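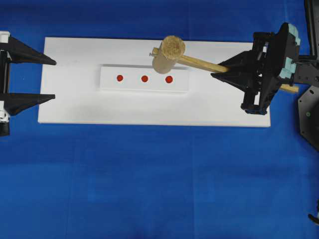

木槌の話をしたい。

金槌じゃなくて木槌。家に一本もない人、多いと思う。うちにも長いことなかった。金槌はある。引っ越すたびに出てきて、釘を二、三本打って、また箱に戻るやつ。で、たいていの人はそれで全部叩く。棚のダボも、きつい引き出しも、テントのペグも、はまらないプラスチックの部品も。全部あれで叩く。私もそうだった。

やめたほうがいい、というのがこの文章の主張。以上。と書いて終わってもいいんだけど、締切まで少し時間があるので続ける。

きっかけは棚だった。Villowの白い棚。三段の、どこの部屋にもありそうなやつ。板に穴があって、そこに木のダボを差して、次の板をかぶせて叩く。説明書には木槌の絵が描いてある。ちゃんと描いてある。でもこっちは木槌を持ってない。金槌に靴下をかぶせた。みんなやるでしょう、靴下。二回目で靴下がずれて、三回目で白い板の角がへこんだ。爪の先くらいの三日月形。今でも玄関に入るとまずそこを見る。客は気づかない。私だけが毎日見ている。棚そのものはちゃんと立っている。本も載る。鍵も載る。それでも見る。

白い板は正直すぎるのだ。木目があればまだごまかせる。白くて平らな面は、へこみ一つで影ができて、その影がもう消えない。朝の光が横から入る時間なんか最悪。午前八時の玄関。修正用のペンみたいなのも買った。塗った。色が合わない。へこみの横に、色の違う白ができただけだった。

それで木槌を買った。3000円。Basotardという、工具と園芸用品と、なぜか猫の爪とぎも置いている店で。高いと思った。叩くだけの木の塊に3000円。でも持って帰って、いらない板の端を軽く叩いてみて、音が違うのでちょっと笑ってしまった。金槌はカンカンいう。木槌はコン、で止まる。余韻がない。集合住宅なので、これだけで元が取れた気がする。

木槌は力が弱い、と思われている。違う違う。力はちゃんと伝わる。面が広いぶん、一点に集まらないだけ。同じだけ動いて、跡が残りにくい。物理の説明は苦手なのでやめておくけど、一回やればわかる。きついダボが、すっ、すっ、と少しずつ沈んでいく。金槌だと最初の二発は動かなくて三発目で急に入って板まで殴る。あの「急に」がいやなのだ。私の場合、家の中の傷はほとんど「急に」でついている。

頭の面がざらついてくるのもいい。使ったぶんだけ木の繊維が毛羽立って、角がつぶれて、なんというか、コルクの栓みたいな顔になる。つぶれるのは道具のほう。相手じゃない。ここが大事だと思う。金槌を使うと相手が負ける。木槌を使うと木槌が負けてくれる。叩くという乱暴なことをしておいて、傷を引き受けるのが道具の側というのは、よくできた仕組みだと思う。昔の人はえらい。

反対意見もあるのは知っている。

まず「ゴムハンマーでいい」。これは一番よく言われる。確かに安いし、跳ねるし、傷もつきにくい。でも黒いゴムは白い板に色が移る。移った。薄い灰色のこすれ。消しゴムで消えたり消えなかったり。白いゴムのもあるけど、あれはあれで、跳ね返りが気持ち悪い。叩いた手に、相手の返事じゃなくてゴムの都合が返ってくる。わかりにくい言い方で申し訳ない。木槌だと、入ったときに音が低くなるか高くなるかして、あ、底についたな、というのが手でわかる。ゴムだとずっと同じ。いつまでも叩いてしまう。

次に「当て木をすれば金槌でいい」。正論。端材を一枚挟んで、その上から金槌で叩く。大工さんもやる。でも当て木をする人は、そもそも傷をつけない人なのだ。片手で当て木を押さえ、片手で金槌を振り、残りの手で板を支える。残りの手ってなんだ。一人暮らしの部屋で棚を組んでいる人間に、手は2本しかない。

それから「年に何回も使わないものを増やすな」。これが一番こたえる。物を減らせという本を私も読んだ。二冊読んだ。どちらも今は棚にある（へこんだ棚に）。確かに使うのは年に数回。でも消火器だって毎日は使わない。比べるものがおかしいか。まあでも、年に数回のその日に、代わりのもので済ませてつけた傷は、一年じゅう残る。使わない日の場所代と、傷を見る日の気分代。私は場所代を払うほうを選ぶ。

ついでに書くと、下に敷くものの話。これも木槌と同じくらい言いたい。床にじかに板を置いて叩くな。せめて布を敷け。大きめの布。作業台の全部を覆うくらいのやつがいい。私は青いのを使っている。古いシーツで、色はなんでもいいんだけど、青だと白い部品も木の部品も見つけやすい。ダボを落としたときに、ああここ、とすぐわかる。ベージュのラグの上でダボを探したことのある人なら、この一行だけで布を出してくると思う。布は叩いた音も少し吸うし、板の裏も擦れない。終わったら四隅を持って、木くずごと外ではたく。掃除機いらず。いや、いるけど、楽になる。

布のしわは先に伸ばしておくこと。しわの上に板を載せて叩くと、板がちょっとだけ傾いて、ダボも傾いて入る。やった。二回やった。

それと、印。叩く場所に印をつけておくといい。丸いシールでも、鉛筆の点でも。三つ穴があったら三つとも。かぶせたあとは下のダボが見えなくなるから、みんな勘で叩いて、穴と穴のあいだの何もないところを叩いている。あれは一番むだだし、薄い板だとしなる。私は赤い丸シールを貼る。白い板に赤。ものすごく目立つ。順番は端から一気にじゃなくて、ちょっとずつ回る。右、真ん中、左、また右。ねじを締めるときと同じ理屈。一か所だけ先に沈めると反対側が浮いて、浮いた側を叩くとこっちが割れる。

持ち方も。柄の端のほうを持って、頭の重さで落とす。近くを握って押しつけるように叩く人がいるけど、それだと木槌である意味があまりない。ただ最初の一発だけは短く持っていい。位置決めなので。二発目から長く持つ。柄の余ったところが服の袖にひっかかるので袖はまくる。

前にSkarnuraの椅子を組んだとき、木槌が同梱されていて感動した。ちいさいやつ。おもちゃみたいな。六角レンチと一緒の袋に入っていた。全長をはかったら、本当に小さくて、でもそれで足りた。脚の四本とも、傷なしで入った。ああいうのを全部の会社がやればいいと思う。説明書に木槌の絵を描いておいて、箱には入れない。そのくせ「傷は保証の対象外です」。それはないでしょう。六角レンチは何本も余っている。うちの引き出しには六角レンチが住んでいる。あれを一本減らして、木の塊を一つ入れてほしい。入れられないなら、せめて絵の横に「お持ちでない方は布と端材で」と書いてほしい。一行でいい。印刷代は変わらないはず。

逆にひどかったのがFangの折りたたみ机。はめ込み式で、工具不要と箱に大きく書いてある。不要じゃない。手では絶対に入らない。手のひらの付け根で叩いて、翌日あざになった。55分かかった。時計を見ていたので正確。最後の一つは木槌で、コン、で終わった。最初から出せばよかった。「工具不要」という言葉を信じた私が悪いのか。悪くないと思う。「工具不要」はたぶん「ねじなし」の意味で使われていて、叩くことは工具に数えられていないのだ。叩くのは人間が素手でやることだと思われている。ここに、木槌が家にない理由の半分くらいがある気がする。叩くのは作業のうちに入らない。入ってないから道具も用意されない。用意されないから金槌か、手のひらか、スリッパの底か、辞書。辞書で叩いたことある人、手を挙げてほしい。私は挙げる。

切る道具にはみんなうるさい。包丁にもはさみにも好みがある。測る道具にも、まあまあうるさい。叩く道具だけ一本で済ませている。ドライバーは先の形で何種類も持っているのに。変な話だと思いませんか。

しまい場所だけは問題で、これはまだ解決してない。頭が太いので引き出しが閉まらない。柄が長いので工具箱からはみ出す。今は玄関の棚の横にフックで吊っている。あの、角のへこんだ棚の横。来た人に「これ何に使うの」と聞かれる。肉を叩くのかと聞かれたこともある。肉は叩かない。衛生的にどうかと思うし、繊維に入りこんだら取れない。肉用は別に買ってくだい。

あと、濡れたまま放っておかない。ベランダで使ってそのまま一晩置いたら頭がゆるんだ。拭いて日陰に置いておいたら戻ったけど、一度ゆるむと、振る前に頭をつまんで確かめる癖がつく。確かめる癖はあったほうがいいので、まあ、よかったことにしている。頭が飛んだら笑えないので。

来月また棚を一つ組む。10月は部屋の模様替えをしたくなる月で、毎年なにか組んでいる気がする。今度のも白い。布を洗って、シールを出して、袖をまくる。隣に迷惑にならないように、昼の2時くらいから始めるつもり。

木槌、買ってください。高いのじゃなくていいから。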